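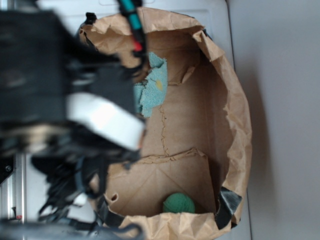 Saco de papel kraft com um pano azul-claro e uma bola verde.

stivano-carrinhos — LEIA-ME

Conjunto de dados de carrinhos abandonados, exportado da loja Flevavia, que vende artigos para a casa e, por razões históricas que ninguém quis documentar, também velas. Serve para estudar em que ponto do checkout o cliente desiste. Não serve para descobrir por quê. Para isso existe o telefone, que a loja atende das dez às quatro.

Versão atual: 6
Última revisão: 26 de abril de 2019
Manutenção: Érica Dantas (exportação e limpeza), Iñaki Villalobos (esquema)
Licença: uso interno e acadêmico, com citação. Uso comercial, escreva antes e espere sentado.

O que vem no pacote

sessoes.csv — uma linha por sessão que chegou a pôr pelo menos um item no carrinho.
itens.csv — uma linha por item, ligada à sessão pelo campo id_sessao.
etapas.csv — carimbo de hora de entrada e saída em cada uma das quatro etapas do checkout (endereço, frete, pagamento, confirmação).
cupons.csv — cupons tentados, válidos ou não. Leitura recomendada para quem gosta de ficção: tem gente que digitou "DESCONTO" 25 vezes seguidas.

Os arquivos estão em UTF-8, com ponto e vírgula como separador e vírgula decimal. Sim, sabemos. O módulo de exportação Segura foi escrito por alguém que usava planilha em português e tinha opiniões firmes. Quem abrir com as opções padrão de uma biblioteca estrangeira vai receber uma única coluna muito larga.

Campos que pedem cuidado

id_cliente: vazio para visitantes sem cadastro. Não preencha com zero. A versão 4 preencheu, e durante um mês inteiro tivemos um cliente zero riquíssimo e muito indeciso.

valor_frete: calculado na etapa de frete, nunca antes. Se a sessão morreu no endereço, o campo fica nulo. Frete grátis aparece como 0,00. São coisas diferentes, por mais que o painel do marketing some as duas.

motivo_saida: texto livre, opcional, vindo da janelinha "Já vai?". Em torno de 56 respostas têm mais de uma palavra. O resto é "não", "sim" e um ponto final.

hora_local: fuso da loja, não do cliente. Compras de madrugada talvez não sejam de madrugada.
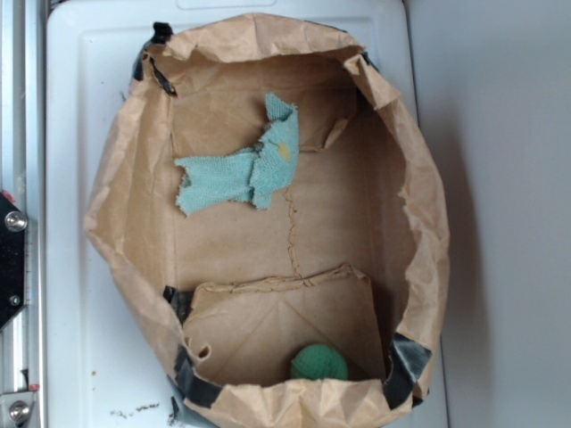
Os campos de nome, e-mail e endereço foram removidos na origem. O CEP ficou só com os três primeiros dígitos. Nele Mulder revisou a anonimização e pediu que o campo observacao_entrega também saísse, depois de encontrar instruções completas para entrar num prédio pela garagem. Saiu.

Problemas conhecidos

— Em março o gateway Tevar devolveu "aprovado" e "recusado" para a mesma transação, às vezes no mesmo segundo. Essas sessões estão com a marca ambigua = 1. Exclua ou conviva.
— Carrinhos abertos em dois aparelhos contam como duas sessões. O cliente logado pode ser reunido pelo id_cliente; o visitante, não.
— Produtos renomeados conservam o código antigo. "Vela Outono" e "Vela Primavera" são a mesma vela.
— Há sessões da própria equipe testando botão. Estíbaliz Salcedo marcou as que reconheceu em teste_interno.

Como citar

Dantas, É.; Villalobos, I. stivano-carrinhos, versão 6. Flevavia, 2019.

Dúvidas e correções

Abra um chamado com o id_sessao e a linha do arquivo. Chamados com o título "não funciona" vão para Assunta Guerra, que responde pedindo o id_sessao e a linha do arquivo.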